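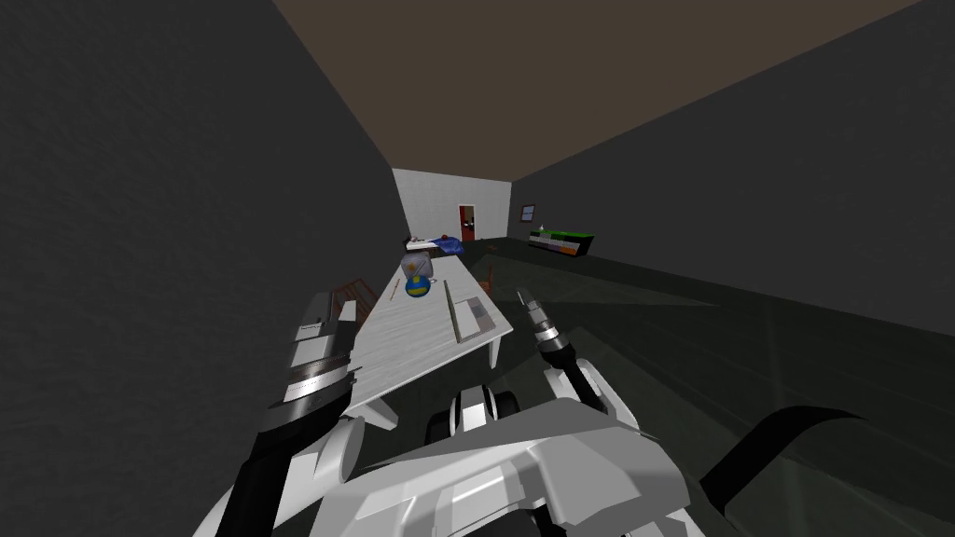
Figure 1. Rendered interior: two dark side walls, a small bright end wall, and a long white table on the left.

Unit 8: Perceived depth and surface reflectance in long rooms
Course notes, Interior Lighting and Colour
Prepared by Beverley Pryor

8.1 Scope

These notes cover the effect of surface reflectance on how deep a room appears, and the basic calculation of average reflectance. Daylight entry and glare are left for Unit 9. Students should have finished the Greker reading before the September workshop.

8.2 Terms

Reflectance is the fraction of incident light that a surface returns. It is written as a decimal or as a percentage, where 100 per cent is a perfect reflector. Painted white plaster in good condition is commonly taken as 0.8. Dark grey paint may be 0.1 to 0.2, depending on the pigment and the finish.

Luminance is the light leaving a surface toward the viewer. For a matte surface it depends on both the illuminance and the reflectance. A dark wall close to a fitting can have the same luminance as a pale wall well away from it, so colour samples held up in a shop are a poor guide to the finished room.

Illuminance is the light arriving at a surface, in lux. It does not depend on the colour of that surface directly, but it does depend on light returned by all the others.

8.3 End walls and side walls

A bright end wall between dark side walls draws the eye along the length of the room. Whether the room is then judged longer or shorter is less settled. Negri's notes treat a pale end wall as receding. Kundard argues that strong contrast at the far end brings that wall forward, and that the side walls matter more. In the Plisdale corridor exercise, students gave both answers for the same layout, depending on where they stood - keep this in mind when writing up your own results.

Ceiling colour is a separate variable. A mid-tone or dark ceiling is usually judged lower than a white one at the same height. Change one surface at a time.

8.4 Area-weighted average

Multiply the area of each surface by its reflectance, add the products, and divide by the total area. Doors and large furniture should be included as their own surfaces where they cover more than a tenth of a wall.

Worked case: a wall of 12 square metres has 8 square metres at 0.5 and the remainder at 0.2. The products are 4.0 and 0.8, total 4.8. Dividing by 12 gives an average of 0.4.

The average says nothing about distribution. Two rooms with equal averages can look quite different, and the figure should always be reported with a surface schedule.

8.5 Common errors

Using the manufacturer's figure for new paint on an old wall.
Leaving out the floor.
Averaging the reflectances without weighting by area.
Treating a gloss surface as matte. Streaks of reflected light on a floor shift with viewing position and are not captured by a single value.

8.6 Exercise

Choose a corridor or narrow room on campus. Prepare a surface schedule and find the average reflectance. Then sketch the room from one end, shading each plane by its apparent luminance. Submit the schedule and the sketch together, with units on every column.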